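Griseck Shared Workrooms
Table and Surface Inspection Checklist, Votside Building, Room 13
Inspection date: 15 Jul 2019
Previous inspection: April

This checklist is to be completed before a worktable is released for general use. Mark each item Pass, Fail or Not Applicable. Comments are required for every Fail and are encouraged for all other items.

Part A. Paper coverings

A1. Sheet is plain white and free of print. Pass.
A2. Sheet lies flat. Fail. The sheet curves gently, and faint folds run across it on the diagonal. Replace before the table is used for tracing or measured drawing.
A3. Sheet is free of creases. Fail. One faint crease near the upper part.
A4. Sheet is free of marks. Fail. One small dark speck on the left side. Origin not determined.

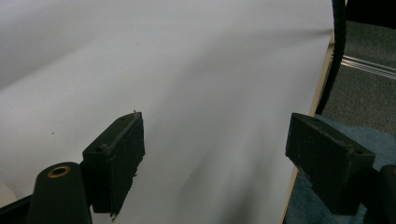
Form 357, Page 2

A5. Spare paper is stored flat in the Gosterano cabinet. Pass. The lower drawer is stiff and has been reported to Building Services.
A6. Used sheets are placed in paper recycling. Pass.

Part B. Tabletop

B1. Covering is removed in full before the top is inspected. Pass.
B2. Surface is smooth to the eye. Pass. Matte finish, pale gray-white.
B3. Surface is clear of tools and dishes. Pass.
B4. Edge band is attached along its full length. Not Applicable at this visit. The narrow tan band on the right side is to be checked by hand at all four corners – see the note under Part C.
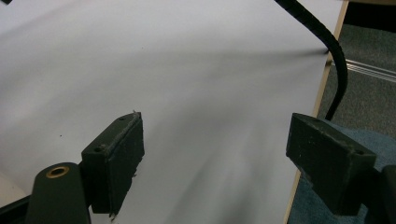
Loose banding catches sleeves and must be reported the same day. Do not reattach it with household glue. Repairs are carried out by Roy Joinery under the existing service agreement.

B5. Table does not rock when leaned upon. Pass.
B6. Table number is legible on the underside. Fail. Label worn; new label requested.

Part C. Follow-up

Items A2, A3 and A4 are closed when a new sheet has been laid. Item B6 remains open. The corner check under B4 is to be completed within 7 days and entered on the same form – a separate form is not needed. Return the completed checklist to the Votside front office.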